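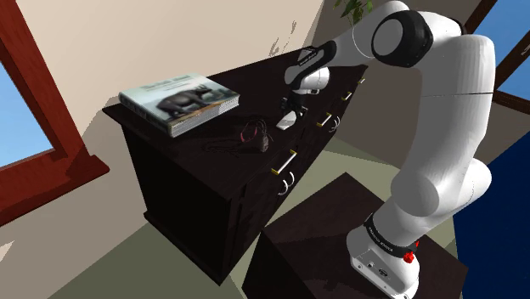 Simulated arm above the cabinet top, gripper pointing down at a small white object.

Nistor 2 -- cluttered-surface grasping for simulated arms

Nistor is the grasp planner we built at Goltby for picking small things off furniture in a rendered home. Version 2 is out now and we're really pleased with it!

The idea is simple. Before the fingers close, the planner scores each approach by how much room it leaves around everything else on the surface. A book or a trailing cable near the target pushes the score down, so the arm tends to come in from above and stay narrow.

We ran 806 test picks in the Nultden room set, with furniture and lighting shuffled every time. Nistor 2 lifted the target without knocking its neighbours in 764 of them, and the old planner never got close to that. Thin flat objects are still the hardest (we're working on it). Strong shadows used to cause trouble too -- much less so now.

In the download:
Planner and trained weights
Nultden rooms, including the drawer cabinet
Replay logs for every test pick
Set-up notes for the Garau simulator

Needs Garau 2 or later. No real arm required, and we haven't tested on one yet.

Last updated 01/03/2020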